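The Quiet Case for the Wooden Dish Rack

By Siv Sandberg
27 June 2020

When Embla Myklebust moved into her apartment in Drimberg, the kitchen had a dishwasher-shaped gap under the counter and nothing in it. She meant to fill it before winter. Then December came, and the gap held a crate of onions and a stack of newspapers, and by that time she had grown rather fond of standing at the sink after supper with the radio on and her sleeves pushed up.

"I was raised on a towel spread over the counter," she told me, pouring coffee into cups that she had washed, I should say, not ten minutes before. "Everything in a heap, glasses on top of plates, and my mother shouting if you pulled out the wrong one." It was her neighbor, Detlef Heitmann, who gave her a wooden rack, one he had picked up at Kohlhase, the old housewares shop by the station, and never got around to using himself.

I have been thinking about dish racks a good deal since that visit (my family will tell you it has been more than a good deal). Most of us own one, and most of us bought it in a hurry. Mine was white wire with a plastic coating that split at the corners and left little rust marks on the counter, and I put up with it for years because it never occurred to me that a rack was something you could choose.

The wooden kind is about as simple as furniture gets. You have a pair of rails, you have two rows of thin dowels standing up between them, and a plate leans in the space between one dowel and the next. Air gets at both faces, the water runs down to the rim, and you can lift one plate out without disturbing its neighbor.

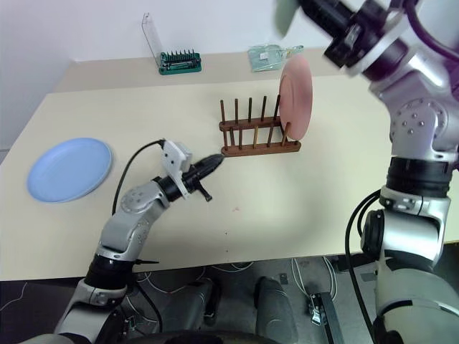
Color comes into it too, and I didn't expect that. Put a pink plate against dark, reddish wood and it looks like something you meant to show people. Embla says she stopped hiding her everyday plates in the cupboard for that very reason, and they now live in the rack from one meal to the next, which saves her a step and gives the kitchen a bit of cheer on gray mornings.

There are things to watch for when you buy. Ilse Stüber, who has sold kitchen goods at Kohlhase for 20 years, tells her customers to bring a plate from home and try it. Dowels set too close won't take a plate with a raised rim, and dowels set too far apart let a small saucer tip over sideways. She also likes people to press down on one corner of the rack and see if it rocks. The Ivonar rack she keeps by the register gets pressed on all day long, poor thing.

As for care, wood wants to dry out just as the dishes do. Tip the rack on its side overnight once in a while, wipe the rails where the drips collect, and rub in a little food-safe oil when the color starts to look tired. Finn Rieger, who repairs chairs two doors down from the shop, glues in a new dowel while you wait and usually refuses to be paid for it – though he will take cake.

Embla's gap under the counter is still there, by the way. The onions have moved out and she is thinking of putting in a shelf.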